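Home | Files | Changelog | Contact

# Balteo: a card for the bag drawer

2 min read

Balteo is 228 short notes on small things kept in clear plastic bags, written up by Trinidad Insaurralde over one long August. The notes cover what went in, what the label says and whether anyone can read it.

Labels are in black marker, straight onto the plastic. Handwriting varies from poor to mine. 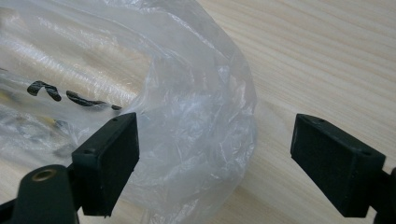 ## Known problems

- Squiggles are entered as "squiggle". Please don't send guesses.
- A crumpled bag is logged as found. Smoothing it out is your own affair.
- Bags that are mostly air still get a row.

## Files

notes.csv, labels.csv, and odd.txt, which you can skip.

Comments (3)

Larketti: Is row 5 a tilde or an S?

Trinidad: Yes.

Adby: We have more than 700 of these in the shed. Do you want them?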